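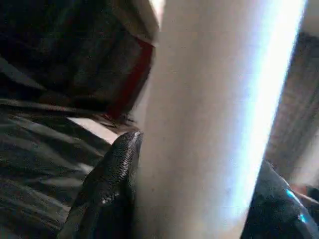

The two fingers of the gripper on either side of a pale surface, with dark cloth and a red strip to the left. View from the wrist camera.

Home-built arm takes on the clothes pile at Foltinura workshop

7/14/22 — A robot arm built by members of the Foltinura shared workshop is now being tried on one of the hardest jobs in any house: handling clothes and other soft cloth. The arm stands on a bench at the back of the main room, and the members work on it two evenings a week.

The project is called Wike. It began in December as a simple arm for moving small boxes from one shelf to another. That part was finished in spring, and the group then decided to try fabric. Cloth is difficult for a machine, as it changes its shape each time it is touched, and dark cloth is more difficult still. In the wrist camera picture the folds on the left go almost to black in places, while a strong white glare falls on the right side. The red strip along the edge of the cloth is much easier to find.

The members say that light is their biggest problem at this moment. A lamp that helps with the dark folds makes the bright areas too bright, and the software then loses the border between one thing and another. They have tested a paper screen in front of the lamp and plan to test a second lamp, placed lower.

The two fingers have different surfaces. The left one has a fine texture of small raised points or ridges, and the other is smooth and shiny. The group wants to compare how each kind holds thin cotton, thick wool and coated jackets before it chooses one kind for both sides.

Most of the parts came from the members' own drawers. The motors were bought used from Gavex, a repair shop in the same street, and the control board is a Undix model which one member had left from an older printer project. The total cost until now is 481 dollars. The workshop gave 200 dollars of this from its tool fund, and the rest was paid by the builders themselves.

So far the group has recorded 60 tries with the new fingers. The notes are kept in a folder next to the bench, and any member can read them or add a comment. The results will be shared when the tests with wool are complete.

Drawings of the fingers can be copied at the front desk. People who want to give old clothes for the tests may leave them in the blue box by the entrance — clean, please, and without pins or loose buttons.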